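## Fingertip day on the Zivari gripper

I've been looking after the little Zivari cell at our Prultdale shop since July, and most of what I do is swap fingertip pads. They're printed, they wear, I print more! The set on it now is number 28, and I'm pretty fond of it.

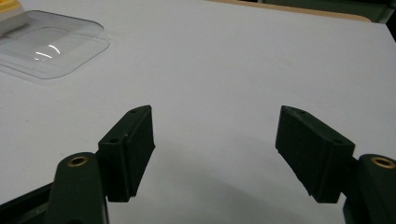 *Fingers wide open over the white table – two screw holes on top of each pad, brass inserts in the arms.*

The lower edges come out a bit ragged and I usually leave them alone. Snug the screws by hand, run the Trumska open/close check (618 cycles, go get coffee), then snug them again.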